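# Bed sheet

A **bed sheet** is a rectangular piece of cloth laid over a mattress, or between the mattress and the blankets.

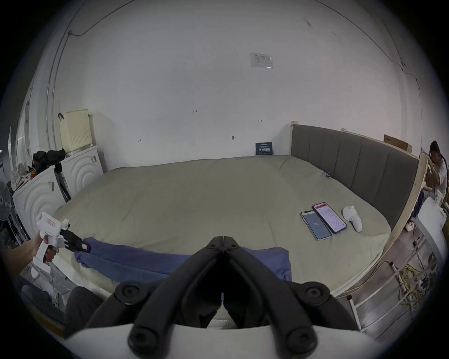 *A bed covered with a beige sheet, with a blue cloth lying along the near edge.*

## Types

A flat sheet is hemmed on all sides and can be used under or over the sleeper. A fitted sheet has elastic sewn into the corners or along the whole edge, and goes only on the mattress. In many homes the two are sold and washed as a set, along with pillowcases.

## Materials

Cotton is the most widely used fiber. Percale is a plain weave with a crisp feel, while sateen passes several threads over one and has a smoother surface. Linen is heavier and wrinkles easily. Flannel is brushed to raise a soft nap and is mostly used in winter. Polyester blends dry quickly and need little ironing.

Thread count is the number of threads in one square inch of fabric, lengthwise and crosswise together. Some makers count each strand of a twisted yarn separately, so a sheet labeled 700 may be no finer than one with a much lower figure.

## Care

Most cotton sheets can be machine washed warm. Chlorine bleach weakens the fibers over time. Wear usually appears first where the shoulders and feet rest. Worn sheets are often cut up for dust covers, rags or quilt backing.

## See also

- Blanket
- Duvet cover
- Mattress pad
- Pillowcase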